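In Defense of the Handmade Sign

There is a bakery on the corner in Lernemov, where I lived for 15 years, that used to announce its hours on a piece of cardboard taped inside the door. The lettering started out large and confident on the left and got smaller and smaller as it went, so that by the time you reached the closing hour you had to put your nose to the glass. I loved that sign. When I went back to visit in May, it had been replaced by a tidy vinyl panel in gray and white, and I stood there on the sidewalk feeling sadder than a grown person ought to feel about a piece of cardboard.

I know the arguments for the vinyl panel, and I'll grant most of them. It's easier to read, it holds up in the sun, and it doesn't curl when the ovens are going. My own town, Sevura, has 1,657 residents and a main street you can walk end to end before your coffee cools, and even here the shops have been going over to printed signs one by one. They look fine. I couldn't tell you what a single one of them says.

What I miss is the evidence of a person. When somebody cuts out letters and sticks them up by hand, you can see the decisions: which color goes next to which, how far apart is far enough, whether to take the whole thing down and start again because one letter leans (and oh, how often we decide that a lean is perfectly all right, especially after supper).
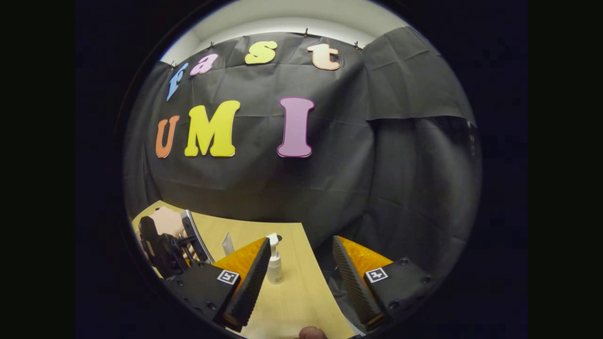
My mother made all the banners for our family birthdays, and she never once measured anything. She would begin with a pencil behind her ear and great hopes, and there was always a squeeze at the end of the word "birthday" where the last 2 letters had to share a space meant for one. We kept them rolled up in the hall closet, and when she turned 85 we hung every one we could find, all over the dining room, and people spent more time reading the walls than eating the cake!

I don't want to be a scold about this. Schools are busy, shopkeepers are tired, and a printed banner can be ordered while you wait for the kettle. But I'd ask you, the next time you have a bake sale or a welcome home or a lost cat to announce, to get out the scissors first and see how it goes. Let the children pick the colors, even if they pick the ones you wouldn't have. Put it up a little crooked, and leave it up for a week or so after it's needed. I'll be the one who stops to read it, probably blocking the sidewalk, and I apologize for that in advance.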